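Latstead Residents' Association
Minutes of the August meeting, Grovham Road hall

The meeting opened at 10 a.m. The minutes of the last meeting were approved with one correction: the drain survey covers Clistby Lane only.

Accounts. Balance stands at $1,525 after payment of the hall rent. Insurance renewal is still to come.

Bus shelter. The county has moved the repair to its fall list. Secretary to write again and ask for a start date. Two members asked for a temporary bench. Not agreed.

Clistby Lane parking. Long discussion. Four households want a permit scheme and the rest of the lane has not replied. Letter to go to all addresses before any vote.

Footpath. Muñoz Paving quoted almost $300 to patch the section by the mailbox. Accepted, subject to a look at the tree roots.

Clothing swap. To be held Sunday in the hall, doors at 10. Children's sizes are short, adult coats are plenty. Tables to be borrowed from the school. Items to be clean and folded.

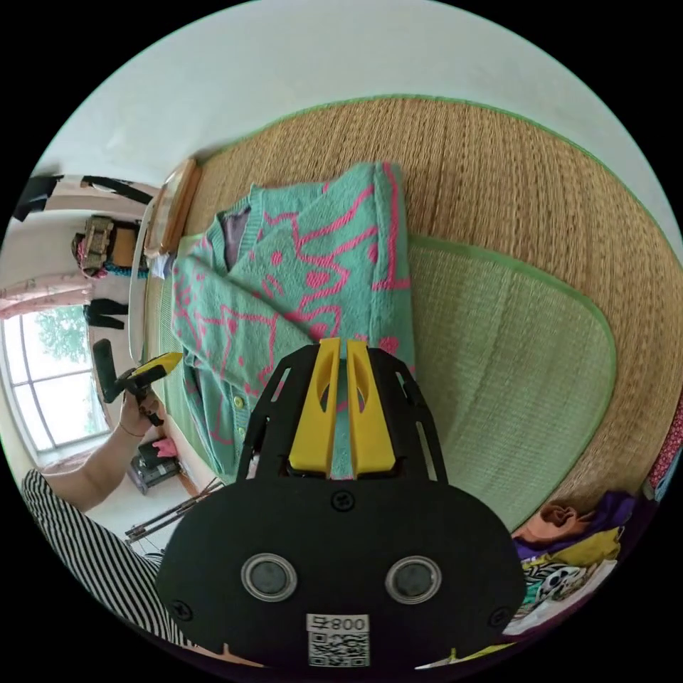 Mint-green knit cardigan with pink cat-face pattern, two buttons.

Leftover items go to the Grovham thrift store.

Any other business. Hall key to be copied. Noise from the pump house carried over.

Meeting closed 11:25.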